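Acrylic paint gone thick in the bottle -- worth saving?

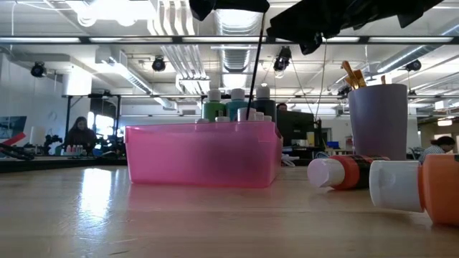

Paint bottles in the pink bin

I run a craft table at a community hall and have taken over the paints from whoever did it before. Most are ready-mixed acrylics in flip-cap bottles. A few pour fine, but several have gone like cold custard and one green has a rubbery skin under the cap. There is no date on any of them. Can I thin them with water, and how much is too much? They are only for card and pebbles. The shop in town wants nearly 15 pounds for a new Plasinari set, so I would like to use these up first.

Posted in August by gluepot16

parry_lane
Water is fine for card. Add a teaspoon, put the cap back on, shake it and leave it overnight before adding more. If it goes streaky on the pebbles you have put in too much. For pebbles I would buy a bottle of acrylic medium instead -- it thins the paint but it still sticks. Pull the skin out with a cocktail stick and throw it away. It will not dissolve again whatever you do to it, and bits of it block the nozzle. Wipe the caps with warm water while you are at it.
If any of them smell sour or eggy, bin them. That is bacteria and thinning will not help.

mossgreen200
Just chuck them, paint is cheap.

Hobday2422
Agree with the first reply apart from the shaking. It fills the bottle with bubbles and they show up on smooth stones. I store mine upside down for a day and then roll the bottle between my hands. Keep them out of the shed in winter too, as frost turns acrylic lumpy and it stays that way.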